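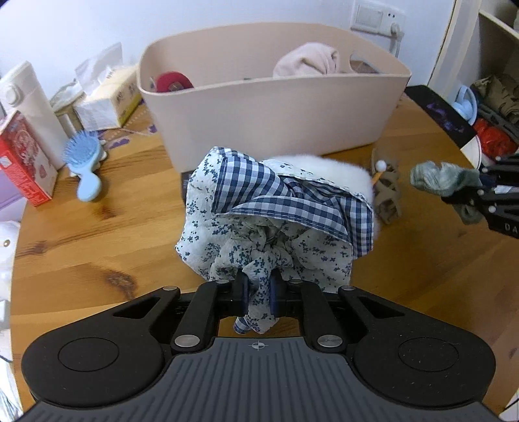

Der Stoffhaufen auf dem runden Tisch, dahinter der Wäschekorb

Bettwäsche, Karo und etwas Flauschiges: zusammen waschen und wie falten?

Frage von Areti Deligiannis, 13. Dezember 2023

Guten Tag an alle,

ich habe aus der Wohnung meiner Tante viele Textilien übernommen und möchte sie jetzt waschen, falten und für das Gästezimmer ordnen. Ein Teil liegt auf meinem runden Holztisch, wie auf dem Foto. Es handelt sich um einen weißen Stoff mit kleinen blauen Blumen, einen blau-weiß karierten Stoff mit genähtem Saum und etwas Weißes, Flauschiges, von dem ich nicht genau weiß, was es ist. Es fühlt sich weich an wie eine Decke für ein Baby, aber ein Etikett finde ich nicht. Im Korb dahinter ist noch ein hellrosa Handtuch.

Meine Fragen sind folgende:

Darf ich den geblümten und den karierten Stoff in eine Maschine geben? Das Blau im Karo ist ziemlich dunkel und ich habe Angst um den weißen Grund bei den Blumen. Meine Tante hat immer alles getrennt gewaschen, aber bei mir ist die Trommel dann fast leer.

Was mache ich mit dem flauschigen Teil? Ich möchte nicht, dass überall Fussel sind.

Und wie faltet man große Stücke, wenn man allein ist? Ich habe nur diesen Tisch, und weil er rund ist, hängt immer eine Ecke hinunter. Bei mir sieht jedes Paket anders aus. Das Regalfach im Gästezimmer ist 34 cm tief, die Pakete müssen also dort hineinpassen.

Ich entschuldige mich, wenn das Thema schon einmal da war. Ich habe mit der Suche nur Beiträge über Spannbettlaken gefunden.

Vielen Dank im Voraus!
Areti

Antwort von Soledad Hutchins (als hilfreich markiert)

Liebe Areti,

zuerst würde ich beim Karo die Farbe prüfen. Du nimmst ein weißes Tuch, machst es mit lauwarmem Wasser nass und drückst es eine Minute auf eine Stelle innen am Saum. Bleibt das Tuch weiß, kann der Stoff mit den Blumen zusammen bei 30 oder 40 Grad gewaschen werden. Wird es blau, wäschst du das Karo zweimal allein. Ein Farbfangtuch kann man dazulegen, aber ich verlasse mich nicht darauf. Einmal hatte ich damit trotzdem hellblaue Kissenbezüge, und die waren neu.

Das rosa Handtuch würde ich nicht zu dem weißen Grund legen. Handtücher wasche ich immer extra, auch wegen der Fussel.

Das flauschige Teil kommt bei mir in einen Wäschesack, kalt oder höchstens 30 Grad, wenig Waschmittel, kein Weichspüler. Danach nicht in den Trockner. Man schüttelt es gut aus und legt es flach auf ein Gestell. Wenn du nicht weißt, woraus es ist, wasche es lieber einmal zu kalt.

Zum Falten allein: Der runde Tisch ist kein großes Problem, wenn du nicht versuchst, den Stoff ganz auszubreiten. Ich mache es so. Ich halte zwei Ecken der kurzen Seite in den Händen, stehe aufrecht und lasse den Rest nach unten hängen. Dann lege ich die Ecken aufeinander und streiche die Kante mit der freien Hand nach unten glatt. Jetzt ist der Stoff nur noch halb so breit. Erst dann kommt er auf den Tisch und wird der Länge nach gefaltet, bis er schmal genug ist. Für dein Fach würde ich mir einen Karton auf 30 cm zuschneiden und als Maß auf den Stoff legen. So bekommen alle Pakete die gleiche Breite.

Den Saum vom Karo lege ich beim Falten immer nach innen, sonst drückt er sich bei den anderen Stücken durch.

Viele Grüße
Soledad

Antwort von Lamduan Chaiyaporn

Ich wasche seit Jahren alles zusammen und es ist nie etwas passiert. Den Korb voll, in die Maschine, fertig. Bügeln mache ich auch nicht.

Antwort von Xiomara Sorensen

Ich stimme Soledad fast überall zu. Nur bei Textilien, die lange im Schrank gelegen sind, würde ich vor dem Waschen schauen, ob es gelbe Linien an den alten Faltstellen gibt. Wenn ja, zuerst 2 Stunden in lauwarmem Wasser mit etwas Sauerstoffbleiche einweichen, aber nur das Weiße mit den Blumen und auch da zuerst an einer Ecke probieren. Das Karo nicht.

Noch ein Tipp für das Ordnen: Ich lege das Laken und den Bettbezug zusammen in den passenden Kissenbezug. Dann muss man nicht suchen, wenn ein Gast kommt.

Kommentar von Areti Deligiannis

Danke euch! Den Test mit dem Tuch habe ich gemacht, es ist leider ein bisschen blau geworden. Das Karo wasche ich also allein. Den Karton schneide ich heute Abend zu. Gelbe Linien sehe ich bei den Blumen keine, nur bei einem Tischtuch, das noch in einer anderen Kiste liegt.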